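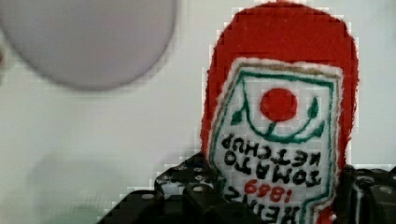

Drisard Soft Goods: collection rules and data card

Version 2, Thu 19 September. Replaces the October version, which ran to 28 pages and was read by its author.

Contents
3,852 wrist-camera episodes of grasping plush and felt objects, recorded at the Estrella bench. Failed grasps are included and labelled as failed. Please leave them in. A set with 99 per cent success tells you mostly about the person who did the deleting.

Rules for operators
Close until the fabric gives, then stop. Plush forgives a heavy grip, and the habit follows you to objects that don't.
Keep hands out of the workspace while the arm is enabled. The e-stop stays within reach, and a coffee mug is not to be parked in front of it.
Log orientation by the printed or stitched label — upright, inverted or sideways — as seen from the wrist. The toy's own opinion of which way is up doesn't count.
Retire anything with an open seam. Stuffing in a finger joint takes an afternoon to get out, and we've given up enough afternoons.

Labelling
Name the object for what it is: "plush, bottle-shaped", never "bottle". A model trained on the short version will one day meet glass.
Brand names go in the text field, not the class.

Known gaps
Grey and white objects are scarce. Lighting is whatever the Clinik lamps felt like doing. Episodes exported through Flumex before the colour fix have dull reds.

Licence
Research use only. See LICENCE.txt.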